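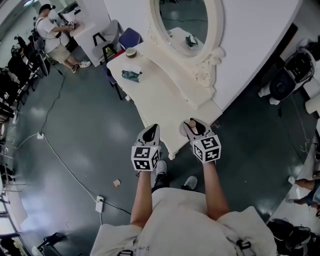 When is a recording good enough to keep? When the person who made it has followed the written rules from first to last, and the log says so, also in the places where it went badly.

May 13, 2022

Print this entry | E-mail this entry

I write this down because Adom Opoku and I had a long talk this morning about our rules for the hand-held grippers, and I do not trust my memory for such talks. The rules sheet is now at version 13. I think it is too long, Adom thinks it is too short. We agreed that it is at least in the wrong order.

The old sheet started with the software. A new operator reads one page of settings before he reads one word about his own hands. From the next version the order will be: floor, markers, grip, task, log. Software comes last, and only the part which the operator must touch himself.

Floor. The rule until today was "keep the area tidy", and this is not a rule, it is a wish. An operator who works with both grippers is looking down at his hands, and he will not look for a cable when he steps back. My proposal is that cables run along one side only, the side where the operator does not need to stand, and that the power strip is placed before the first recording and stays there until the break. White cable on our dark green floor is easy to see and black cable is not, so the black ones get tape first. Adom wants tape on all of them. I have no strong opinion, tape is cheap.

Markers. Each gripper has its cube with the square patterns at the base. The rule is to keep the cubes clean and never hold the gripper by the cube. I know it is a comfortable place for the fingers. In the Tetteh set we lost 28 recordings in this way, and we found it only when Ju-won Maeng went through the tracking by hand. New sentence for the sheet, his wording: "If you touched a printed face, wipe it and write it in the log." I like that it does not ask who did it.

We also discussed what to do when a marker begins to lift at a corner. Ju-won says stop and change the cube. Adom says finish the recording first, then change. I decided for Ju-won's way, but I am not completely sure. A stopped recording is at least honest about where it stopped.

Grip. This part had the most argument. The Zornholm practice, which we copied in the beginning, allows the operator to pick up an object again as many times as he likes, if the end position is correct. For large objects I can accept it. For small objects held at the tip of the jaws, over furniture with carving and curved edges, I think the second and third try teach something we do not want. The new rule:

One try, and one more try if the object did not leave the table surface. If it fell to the floor, the recording ends there. It is kept, with the label "drop". It is not deleted.

Adom asked why to keep it. My answer is the same as in August. If we delete the drops, the person who uses our data believes that we never drop anything, and his numbers about success have no meaning. We have 781 recordings from the Uveseck rooms and not one of them is labelled as a drop. I do not believe it, and I worked on that set myself.

Furniture. Before the first recording of a session the operator looks at each piece that he will work on, and writes down the marks that are already there. Then nobody has to argue later about a scratch. White painted surfaces need this more than the others. Metal parts of the gripper do not rest on a table top, also not during a pause. The gripper goes back on its stand or it stays in the hand.

Mirrors. A new point, and I think an important one. A mirror can show a marker pattern the wrong way around, and it can show people who have not signed the form. The rule will be to check the mirror from the place where the operator stands, and turn it if it shows a person. If it can not be turned, write "mirror" in the log. I do not want it covered with a cloth, the room should stay as a room is.

Other people. They may be in the room and do their own work. They do not come closer than one arm plus the gripper. Adom measured his arm with the gripper against the door, then mine, and his is longer, so we use his. Bags are put at the wall. I wrote "at the wall" in the sheet before and then left my own in the middle, so this remark is for me.

Log. Short words only. Time, operator, task, label, remark. The Nellberg template has a field for "operator mood" and I took it out. Ju-won wants it back. Open.

Still to do:
- rewrite the sheet in the new order, me
- ask for spare cubes, Adom
- look again at the Uveseck set for drops without label, Ju-won, and I will help with the second half
- decide if the limit of about 2,000 recordings for one pair of gripper pads is still sensible. It came from me, it was a guess, and the sheet should say that it was a guess until we have measured the wear.

Correction to my last entry: I wrote that the left and right gripper can be exchanged between operators. They can, but the cube numbers must then be read again and entered again. Please do not follow the old sentence.

This notebook uses cookies to keep you signed in. Accept | Settings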